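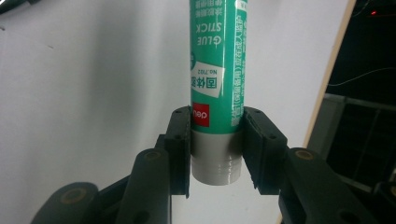

*Deli glue stick, No. 7102, cap end down*

I go through a silly amount of glue sticks. Between labels for the pantry jars, recipe cards and the scrap paper envelopes I can't stop making, a stick doesn't last long at my desk, so I've gotten picky about how I treat them.

**Store them cap down.** I stand mine in a short jelly jar with the cap at the bottom. The printing ends up upside down and it drives my tidy side a little crazy, but I get a smooth first swipe more often this way.

**Wind it down before you cap it.** All the way, until you can't see any glue poking out! If you push the cap on with even a bit showing, you get that mashed collar around the rim, and then it dries hard and the cap sticks.

**Stuck cap?** Wrap a rubber band around the ridges and twist. If that does nothing, hold the cap end under warm water for a bit (keep the rest dry), then try again. I once used pliers and cracked the thing, so skip the pliers.

**Dried-out top.** Slice off the crusty part with an old butter knife. There's usually good soft glue right under it.

**Less glue than you think.** One thin coat, right out to the edges, then press with the side of your hand. When I did the spice labels last July I slathered it on and 12 of them wrinkled – I had to print the whole lot again, 40 labels, and I was not cheerful about it.

**Put something under your paper.** A page from a junk mail catalog works great, and you can run right off the edge of the label without gluing it to the table (ask me about my table).

Glue on the table anyway? Damp cloth, leave it sitting on the spot while you make coffee, then wipe. Fabric is the same idea, only cold water and then straight into the wash.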